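发件人：Siu-ming Yip
收件人：居家整理邮件组
主题：Re: [整理 1123] 床上的衣服到底先收哪一件

Bình Ninh 在星期五的邮件里写道：
> 各位好，我搬进 Eltby 那边的房子以后，一直没把卧室的衣服理顺。白天换下来的东西都先扔在床尾，晚上要睡觉了再挪到椅子上，第二天又挪回床上。脏衣篮是有的，可是里面常常混进只穿过一次、还不想洗的衣服，翻出来已经压皱了。
>
> 想问几件事：
> 床尾的盖布上能不能放衣服，要不要干脆把盖布撤掉？
> 脏衣篮放在床脚好，还是放进浴室好？
> 白色的小件和深色衣服要不要从一开始就分开？
> 床头柜的抽屉大家都放什么？我的基本是空的，又舍不得塞满。
>
> Garba Ezeani 上次说他每天晚上收一遍，我试了几天就断了。有没有省事一点的办法？
>
> Bình

Bình，你好，

你的信我看了两遍，情况和我这边差不多。我家卧室去年冬天也是这样，床脚一堆，椅子上一堆，想找一件深蓝色的上衣要把两堆都翻开。现在的做法是一月份定下来的，用到现在没有大改，下面按你问的顺序写，有些地方和 Garba 的做法不一样，你挑能用的用。

先说收的时间。Garba 是晚上收，我改成早上收，铺完床马上做。晚上人累了，看到床上有衣服，第一个念头就是推到一边。早上铺床本来就要把被子拉平，衣服在那里碍事，顺手就拿起来了。整个过程在出门之前做完，晚上回家不用再管。

早上收还有一个方便的地方，就是光线。深蓝和黑色在晚上的灯下很难分，我有好几次把黑裤子当成深蓝的挂错了地方。白天拉开窗帘，一眼就看得出来，领口和袖口脏没脏也看得清楚。

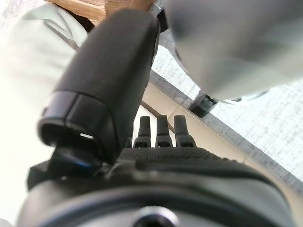

那么，一堆混在一起的衣服，应该从哪一件开始拿？
从最上面、最小的那一件开始。袜子、手帕、小毛巾这类东西先拿走，剩下的大件才好抖开来看。

我以前习惯先抓大件，一把抱起来，结果小件总是掉到床边或者卷在袖子里，跟着进了洗衣机。白袜子和黑衣服一起洗过两次以后，颜色就发灰了。所以你问白色小件要不要从一开始分开，我的回答是要分，但不用为它专门买一个篮子。我用一个布袋，挂在衣柜门里面的钩子上，白色小件直接放进去，满了就洗。布袋是旧枕套改的，穿一根绳子就行，洗的时候连袋子一起扔进去。

拿大件的时候，抓肩膀或者裤腰，不要抓下摆。抓下摆提起来，衣服是倒着的，口袋里的东西会掉出来，领子也翻在里面，还得再理一遍。抓住肩膀轻轻一抖，看一眼正面，再看一眼袖口，就能决定去哪里。我只给它三个去处：洗、挂、叠。犹豫的一律当作要洗的，省得第二天再犹豫。

Nnamdi Akande 在上一轮讨论里提过“半脏”的衣服要单独放一处，我同意。我在门后装了一根横杆，只挂穿过一次还能再穿的。杆子很短，挂满了就说明该洗一批，不能再往上加。你那些从脏衣篮里翻出来的衣服，多半应该去这种地方。没有地方装杆子的话，门后挂钩也可以，只是厚外套容易把薄衣服压在底下，外套最好还是放到门厅去。

再说床尾的盖布。我建议留着，不用撤。盖布本身就是为了让被套少沾灰，白天临时放一两件衣服，脏的是盖布，换洗起来比换被套轻松得多。我那块盖布颜色偏浅，深色衣服放在上面很显眼，这点反而好，看见了就会去收。如果你的盖布颜色和衣服接近，衣服很容易被忘在上面，一放就是几天。

盖布要注意的是两边下垂的长度。太长会拖到地上，人走过去容易踩到，垂下来的边也会卷。我量过床垫的高度再让裁缝改短，现在下边离地还有一截，吸地的时候不用掀。另外盖布不要用太滑的料子，衣服放上去会慢慢往下溜，最后掉在床边的地上。我先前有一块缎面的，好看，用了一阵就收起来了。 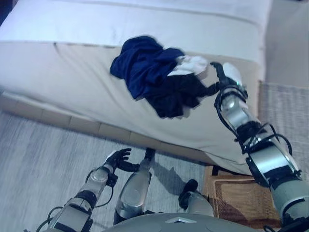
棉麻混纺的最合用，摩擦力够，洗完也不太皱。我现在这块是在 Clullberg 的店里挑的零布，自己锁了边。洗涤方面没什么讲究，冷水，脱水转速调到 800，晾的时候对折搭在杆子上，干了再抖平铺回去。起毛球的地方用剃球器走一遍就好。有猫狗的人家可以多备一块替换，Damilola Nwankwo 说她家的盖布几乎每周要换，我家没有宠物，两周换一次足够。

被子这边也顺便说一下。铺被子之前先把床上所有的衣服拿开，不要掀着被角绕过去。绕过去的结果是衣服卷进被子和盖布中间，晚上一掀又散出来。我定的顺序是：衣服先离开床，被子拉平，枕头归位，最后铺盖布。盖布铺好以后，早上那一轮就算结束，当天再有衣服放上来，第二天早上处理。

枕头我不竖着摆，平放在床头，里面的空气能散出来。有图案的和素色的怎么搭配，各人看着顺眼就行，这和收拾的快慢没有关系。

接下来是篮子的位置。你问放床脚还是放浴室，我两样都试过。放浴室的好处是洗澡换下来的直接进去，坏处是潮气重，藤编的篮子容易发霉，衣服也带味道。我家浴室没有窗，篮子放进去一个夏天，底部就长了黑点，刷不掉，只好扔了。现在放在卧室，床脚那一侧，从床上拿起衣服转身就能放进去，不用走到别的房间。

篮口要开阔，不要带盖子。带盖子的篮子，大家都会把衣服放在盖子上面，这点我家每个人都一样。编织的篮子透气，但是内壁有毛刺，会勾针织衫，我在里面衬了一层薄棉布，四个角用带子系在提手上。Onilen 那种自带内衬的也可以，内衬能拆就行，买之前翻开看一下是不是缝死的。

衣服放进篮子的时候往下按一按，不要让袖子搭在篮口外面。搭在外面的部分会拖到地上沾灰，从旁边走过也容易带翻。深色外衣要是特别大件，对折一次再放。篮子装到八成就去洗，压得太实，底下的衣服过几天会有味道。

篮子底下我没有垫东西。地面光滑的房间可以贴几片防滑垫，不然放衣服的时候一碰它就滑走。地毯上不用贴，但篮子不要压住地毯的一个角，时间长了那个角会翘，吸尘也不方便。我的办法是地毯归地毯，篮子归地面，两者之间留出一脚的距离。
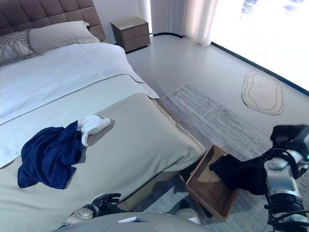 床头柜的抽屉

你说抽屉是空的，又舍不得塞满。我觉得空着没问题，但最好给每一格定一个用途，免得什么都往里丢。我用的是四格抽屉的床头柜，从分配用途开始到现在没有换过：

左上放睡前用的东西，眼镜布、护手霜、耳塞。
右上放充电线和一支笔，线用魔术贴扎好。
左下放干净的袜子，只放这一周要穿的。
右下空着，临时有东西没处放就放这里，每个星期五清一次。

袜子放床头这一条，是为了早上坐在床边就能穿，不必再开衣柜。洗好的袜子配对卷起来，放进去的时候竖着排，看得见颜色。旧的、单只的不放进来。

柜面上我只留一盏灯和一个杯垫。柜面一旦放了第二样、第三样，擦灰的时候就会绕着擦，最后变成只擦前面一条边。

地毯和窗边

这部分你没问，但它和衣服有关系，一起写了。床边的地毯是衣服最容易掉上去的地方，深色地毯上掉了黑袜子，要到吸地时才发现。浅灰或者带细条纹的比较合适，掉了东西看得见，平时也不显脏。地毯离床边近一点，下床脚正好踩上去。

窗边不要堆衣服，也不要拿窗帘杆晾衣服。纱帘薄，湿衣服搭上去会留水印，杆子也会弯。白天太阳照得到的位置，深色衣服放久了肩膀那一条会褪色，我有一件黑衬衫就是这样晒坏的。要晾就用落地衣架，放在离窗一步远的地方。

做不到每天收怎么办

你说试了几天就断了，这很正常，我也断过。断了以后不要想着一次补齐，第二天早上只做两件事：把床上的小件拿走，把明显要洗的放进篮子。剩下的留到再下一天。我家孩子的房间更简单，只要求衣服进篮子，分类由大人洗之前再做。

如果家里有两个人用同一张床，建议把“谁后起床谁收”说定。我们之前没有说定，两个人都等对方收，衣服在床尾放到了周末。

至于你信里提到的那把椅子，我的意见是搬出卧室。椅子在那里，衣服就会上去。我把椅子搬到阳台以后，床尾的衣服头一个星期多了一些，后来横杆装好，就少下来了。

Bako 的那种折叠衣架我没用过，Garba 好像有一个，他看到这封信可以说说稳不稳，挂冬天的大衣会不会歪。

Bình，你那边床脚到墙的距离有多宽，方便的话量一下发上来。太窄的话篮子得换成扁长形的，我这里还有一个闲着，可以下次见面带给你。

Siu-ming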